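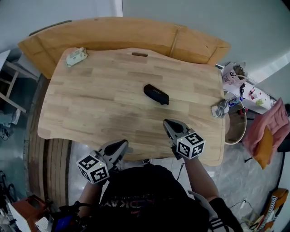

Section 5. Clearing and caring for the tabletop

By Mareike Strobel
November
2 min read
50 shares

Clear the top at the end of each day and wipe it down before you put anything back. The finish on a light wood table holds up well to normal use, but small things left in one place for weeks will leave a mark. Wrappers and packets are the usual cause, followed by anything with rubber feet.

You will need a soft cotton cloth, a second dry cloth, a bowl of lukewarm water and the bottle of Selum wood soap from the accessory bag. Do not use kitchen spray.

Clearing the top

1. Pick up loose packets and wrappers first. Throw out the empty ones. If a packet still has something in it, fold the open end over and store it upright in a drawer.

2. Move cases, remotes and other hard items next. Lift them straight up. Sliding them along the boards drags grit over the finish and leaves fine scratches that only show in low sun.

3. Check the rim. Small devices tend to get pushed outward as the table fills up. Anything that hangs over the edge should be moved at least a hand's width in, or taken off the table.

4. Feel across the surface with your palm for crumbs and sand. Brush them toward you and into your other hand.

CAUTION: Do not brush crumbs into a handle slot. They collect on the lower lip and are hard to get out once they are damp.

Wiping down

5. Add one capful of Selum to the bowl. Wring out the first cloth until it no longer drips.

6. Wipe along the grain, one board at a time, from the far edge to the near edge. Keep the pressure light.

7. Go around the rim last. On a rounded top, follow the curve in one pass and turn the cloth over halfway.

8. Dry at once with the second cloth. Leave the top clear for 50 minutes before you set anything on it.

Note: Layered wood under a tabletop should be dusted dry. Water can run in between the strips and lift the glue. A soft paintbrush works better than a cloth if the gaps are narrow.

Note: A curved back panel can be wiped the same way as the top, but use a fresh cloth. Go gently over the seam and do not try to fill it. A hairline gap that opens in the heating season and closes again by summer is normal.

Marks and stains

Rings from cups usually come out with a second pass of soap. For printing ink from a packet, lay a damp cloth over the spot for 5 minutes, then wipe. If the ink is still there, stop and use the Umeo eraser pad, dry, with the grain. Gerd Stöcker in the workshop recommends trying the pad on the underside first — some older tops have a softer oil and go shiny when rubbed.

CAUTION: Never use the pad on a wet surface.

Re-oiling

Oil the top twice a year with Jemeris clear oil. Two thin coats are enough. Let the first dry overnight before you put on the second, and spread used oil rags flat outdoors to dry before you throw them away. Balled-up rags can catch fire on their own.

For spare cloths and pads, see Section 6.

1,261 views
2 comments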